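Lurkley's furnished rental plan leaves tenants with plenty to ask

Last updated: 4 January 2025

Lurkley wants more people living above its stores, and it has hired the developer Inov to make that happen. The plan calls for 161 small apartments on the upper floors of the old Cárdenas department store, all rented with furniture included. Tenants would need only a suitcase, the company says. They would also need a good deal of money, though the brochure is quieter on that point.

The furniture comes from a supplier called Jillis and carries a charge of $50 a month on top of the rent. Over a one-year lease that makes $600, and the tenant owns none of it at the end. A person who stays three years will have paid $1,800 for the use of a bed and a table that someone else takes back. There is also a $200 cleaning fee, due at signing and not returned, even if the place is left spotless.

Inov says the charge covers repairs and replacement. The sample lease, posted on the city's website in July, says something narrower: repairs are covered "at the discretion of the owner." It gives no deadline for them. A tenant with a broken bed could wait a week or a season, and the $50 would still be due.

"I asked if I could bring my own bed and skip the charge," said Fidelina Taipe, who rents a few blocks from the store and went to the public meeting. "They said the furniture is part of the home. Then why is it a separate line on the bill?"

Floor space is the other sore point. The smallest apartments put sleeping and eating in one room, and Inov calls this "flexible living." Plenty of people live that way already and manage fine, but they usually pay less for it. 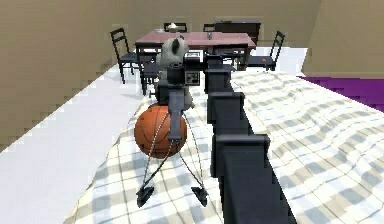 Renters who share one room for everything know how fast it fills up. The bed and the dining area have to get along, and then come the things people actually own — a plush toy, a basketball — which no furniture package includes and no floor plan leaves room for. Storage in the basement is offered at extra cost. The price has not been set.

The city council votes on the permit next month.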